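Can stacking: leader arms or hand guiding?

riro_bench
60 demos recorded with the leader arms, 28 usable. The rest have a pause before the grasp and the policy copies the pause.

Barnix
Hand guide it. You feel contact and the pauses go away.

riro_bench
With two arms? I only have two hands, and they end up in the camera view.

mangundap
Agree with riro. Stay remote, but move the start poses closer to the cans. Our setup at Drillcombe:
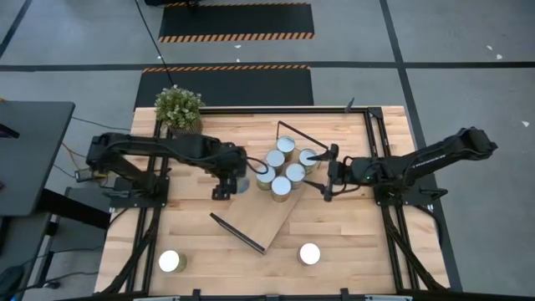 Both grippers at the board, six cans on it, two off to the side.

Barnix
Too crowded for a first task — start with one can.

riro_bench
Will try one can Sunday.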